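**Ferkby 40 – water-based enamel for metal bins and trays**

Ferkby 40 is a one-part satin enamel for steel and aluminum containers that get daily handling. It is sold by Mudska in gray, blue-gray and black. The dry film is hard enough for parts bins, tool trays and shelf liners. It is not rated for food contact or for standing fuel.

Coverage is 15 square meters per can at one coat. Two coats are needed on bare metal, one on sound old paint. Use the matching primer, Ferkby P2, on any spot sanded back to metal.

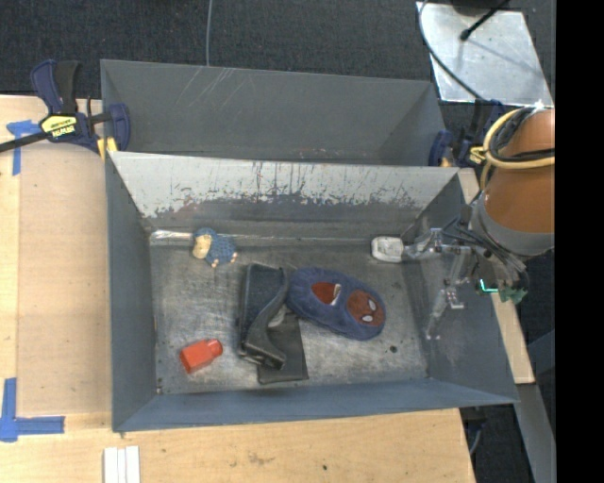
Surface prep takes longer than the painting. Wash with a mild degreaser, rinse, and let the metal dry fully. Sand the whole surface with 240 grit, then look for loose edges. Chipping like the ragged band across the back wall of the front bin has to be feathered out until a fingernail no longer catches on it. Rusty marks are sanded to clean metal and primed the same day. Scratches that don't catch can be painted over.

**Application**

- Brush, foam roller or HVLP spray
- Stir for 2 minutes, do not shake
- Thin with clean water only, 5% at most for spraying
- Recoat after 4 hours, light handling after 15 hours
- Full hardness after 7 days – keep parts out of the bin until then

Floors wear faster than walls. For floors that take sliding parts, Killcombe clear coat can go over the second coat once it has dried overnight. It adds some gloss and will show up as a slightly darker tone on the blue-gray.

**Ordering**

Item 992, single can. Item 992-P, can with primer. The old Caron solvent line has been dropped and remaining stock is not returnable. Color chips are free on request from Jytte Dalsgaard at the Mudska order desk. Store above freezing; cans that have frozen should be thrown out.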